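# Zanel – Frequently Asked Questions

*Last changed: April 2025*

We receive many of the same questions by e-mail, from bands, from labels and from readers, so we put the answers together on one page. Please read it before you write to us. If your question is not here, the address is at the bottom.

## About the webzine

**What is Zanel?**

Zanel is a webzine for heavy music. We publish album reviews, interviews, live reports and, when we find the time, longer articles about older records which we think deserve a second life. We started as a printed fanzine with 14 photocopied pages, and the website came after. The printed version does not exist anymore, but we still have the same way of working: one person listens, one person writes, another person corrects.

**Which styles do you cover?**

Mostly doom, death, black, gothic, heavy and progressive metal. We also write about dark folk, post-rock and some kinds of ambient, if the musicians have a connection with the metal scene. We do not cover metalcore very much. We have nothing against it, but at the moment there is no writer in our team who knows it well enough, and a review from a person who does not understand the style is not fair for the band.

**In which language do you write?**

All the texts are in English. For most of us English is the second or the third language, so you will maybe find strange sentences here and there. If there is a mistake that changes the meaning, write to us and we will correct it. If it is only a strange sentence, please be patient with us.

**Do you earn money with the site?**

No. There is no advertising on Zanel and we do not accept payment for reviews, interviews or news. The hosting is paid by the editors, and the shop (see further down) pays a part of it in good years.

## For bands and labels

**How can I send my album for review?**

Send us an e-mail with:

- the name of the band and the country
- the title of the album, the label (or "independent") and the release date
- a link to a private stream or a download in MP3 at 320 or in FLAC
- the cover and one band photo
- the lyrics, if you have them in a text file

The lyrics are important for us. Many of the albums we receive tell a story, and it is difficult to write about a concept album when one can only understand half of the words. If the lyrics are not in English, send them anyway in the original language, with a short explanation of each song.

**Can I send a physical copy?**

Yes, and we are always happy to receive one. CDs, cassettes and vinyl are all welcome. Write first, and we will tell you the address of the person who will do the review. We live in different countries, so there is no central office for packages.

**How long must I wait?**

Usually between four and 10 weeks. In July we publish very little, as most of the team is traveling to festivals, and the albums which arrive in that month wait longer. If you have not heard from us after three months, you can write one more time. Please do not write every week.

**Do you review everything you receive?**

It is not possible. We read every e-mail, and we listen to at least two songs of each album, but only a part of them will have a review. The choice is made by the writers themselves. We never force a writer to take an album, so when a record stays on the list it can mean simply that all the people who like this style were busy.

**Do you review demos and EPs?**

EPs, yes, if they have three songs or more. Demos, yes, but we do not give them a score. Single songs and videos go only to the news section.

**My album came out last year. Is it too late?**

For a normal review we take albums up to 12 months after the release. Older albums can appear in our section "Second Listening", where the age has no importance. The last text in that section was about the first album of Narnlow, which was almost impossible to find before the reissue.

**Can you tell me the score before you publish?**

No. We send you the link on the day when the review is online, the same as for everybody.

**I do not agree with the review. What can I do?**

You can write to us if there are factual mistakes, for example a wrong song title or a wrong line-up. These we correct quickly, with a note at the end of the text. We do not change the opinion or the score, and we do not remove a review because the band or the label is not satisfied. It happened once that a label asked us to take away three reviews at the same time – we said no, and the reviews are still online.

## About the scores

**How does the scoring work?**

We use a scale from one to ten, with half points. A five is an album with as many good moments as weak ones. A seven is a good album, and many bands do not believe us when we say this. A nine is very rare, and we gave the full ten only to a few records since the website exists.

**Why did two writers give different scores to the same album?**

For some releases we publish a double review. This is done when two people have strong and opposite opinions. The double review of Pendale's second album is the one which brought us the most e-mails: one writer heard a brave step toward the seventies, the other heard a band which had forgotten its guitars. We do not calculate an average in these cases. Read both and then listen to the record.

**Do you listen to the album many times before you write?**

The rule in the team is a minimum of four complete listens, on different days. For long concept albums we ask for more. A writer who could not respect this must give the album to another person.

## Interviews and live reports

**Can we have an interview?**

We choose the interviews normally after the review. If the writer has questions which the album leaves open, then we contact the band. You can also propose it yourself, but please tell us what you would like to talk about. "We have a new album" is not enough of a subject for an interview.

**By e-mail or by phone?**

We prefer a call, which we write down afterward. E-mail interviews are possible when the time zones are difficult or when the musicians do not feel comfortable speaking English. In this case, we send a maximum of eight questions. You can answer in Portuguese, Spanish, French or German, and we will translate.

**May we read the interview before it is published?**

Yes, to correct names, dates and things that we misunderstood. You have five days for it. We do not accept that complete answers are written again from zero.

**Can you come to our concert?**

Maybe. Send the date and the city at least three weeks before. We need one place on the guest list for the writer, and one photo pass if a photographer comes too. Small clubs are as welcome as big ones, and some of the reports we like the most come from the back room of the Aguirre, which is closer to a corridor than to a concert hall.

## The shop

**What do you sell?**

Patches, a few shirts, and the old printed issues as long as they last. The quantities are small, and when a size is finished we do not always make it again. 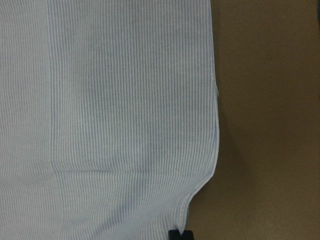 *Fabric with fine blue and white stripes.*

**How do I wash a printed shirt?**

Inside out, in cold water, and without the dryer. Do not iron directly over the print. This is valid for practically all band shirts, not only for ours.

**Do you send to other countries?**

Yes, we send to all of Europe and to North and South America. For other places ask us first. The price of shipping is calculated by weight, and the customs fees, if there are any, must be paid by the buyer.

**Can I return an order?**

You have two weeks to return it, if the article was not worn or washed. You pay the shipping back, except when the mistake was ours.

## For readers

**Why are there no comments under the reviews?**

We had them in the first years. To moderate them took more time than to write the reviews, so we closed them. You can send a reader's letter by e-mail, and the most interesting ones are published every two months.

**Can I search for old reviews?**

Yes. The archive has over 3,000 texts, and you can search by band, by country, by style and by writer. The reviews from the printed fanzine are not all there yet. We type them by hand, and some pages are so dark that it goes slowly.

**Can I use a part of your review on my own site?**

You can quote a few sentences with the name of the writer and a link to us. For the complete text you need our permission. Bands and labels may quote from a review in their promotion, but please do not cut the sentence in a way that it says the opposite.

**I would like to write for Zanel. Are you looking for people?**

Nearly always. Send us two reviews of albums that you chose yourself, one which you liked and one which you did not like – the second is usually the more difficult. Each should have between 400 and 600 words. Your English does not need to be perfect. It is more important that you can say what the music does, and where, and why you think it works or fails. At this moment we are looking especially for somebody with good knowledge of thrash and somebody for dark folk.

**How can I contact you?**

Use the form on the contact page, and choose the correct subject from the list (review, interview, concert, shop, other). Messages through social networks are read only from time to time, and promos sent there are often lost.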